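Stretching a linen canvas over 500 mm

Updated February 2025

Small supports forgive uneven tension. Once either side goes over 500 mm, slack at the corners will show under a thin ground, and it cannot be corrected after priming. The method below is the one used in the Rerton studios for acrylic and oil.

You will need: four stretcher bars with bevelled edges, unprimed linen, canvas pliers, a staple gun with 8 mm staples, a set square, a steel rule and eight corner wedges.

1. Assemble the bars by hand. Tap the joints home with a rubber mallet. Measure both diagonals. They should agree to within 2 mm. If they do not, push the longer diagonal in and measure again.

2. Cut the linen with a 60 mm allowance on every side. Follow a thread; do not trust the selvedge.

3. Lay the linen face down on a clean table and place the bars on it, bevel down. Line up the weave with the long bar. A twist at this stage will still be there at the end.

4. Staple the centre of one long bar. Go to the opposite bar, pull with the pliers until a faint ridge forms between the two points, and staple. Repeat on the short bars.

5. Work outwards from each centre, one staple at a time on alternate sides, 40 mm apart. Stop 70 mm short of the corners.

6. Fold the corners. The fold goes on the top and bottom edges, so that the sides hang clean. Trim nothing.

7. Insert the wedges but leave them loose. Size the linen, let it dry overnight, and only then tap the wedges in, a little at each corner in turn.

For a 19 mm bar, add a cross brace on anything longer than a metre. Thin bars bow inwards as the size shrinks, and the wedges will not bring them back.

Keep the offcuts. They are the right weight for testing grounds.
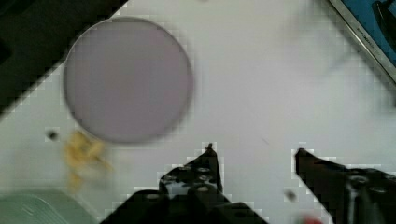 Guangming Yin: On step 7, I size with PVA and it barely tightens the linen, so I put the wedges in before sizing and take up the last bit afterwards. With rabbit skin glue I would follow the order given.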